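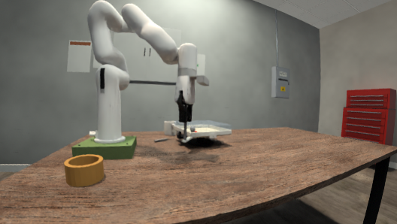 作業台の小さな工夫:ロボットアームと一緒に働くとき

Vallhamの組立室では、10月から小物の仕分けをアームに任せています。16年間手で仕分けをしてきた私たちの仕事は、トレーの準備と最後の確認に変わりました。覚えたことを書いておきます。

1.トレーの位置
台に細いテープを貼って、角を合わせます。毎朝、最初に見てください。少しずれると、指の先がトレーの縁に当たります。

2.部品を入れすぎない
浅いトレーには一度に4個まで。手で取るときは山にしても困りませんでしたが、アームには間をあけて置くほうがよいです。

3.道具は引き出しへ
赤い工具箱の上の段は、毎日使う物だけにします。Ingegerd Engströmさんは、段ごとに名前の札をつけました。探す時間が短くなりました。

4.交代は55分ごと
見ているだけの仕事は、思ったより目が疲れます。時計を台の近くに置かず、壁にかけるとよいです。
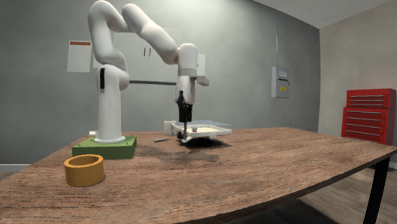

トレーの前に下りたグリッパーの指。

5.止めてから手を入れる
急いでいるときも同じです。止めたら、隣の人に声で知らせます。

手の仕事が減ってさびしいと言う人もいます。Phyllis Cropperさんは、夕方に肩が痛くないのでうれしいそうです。私は両方の気持ちがあります。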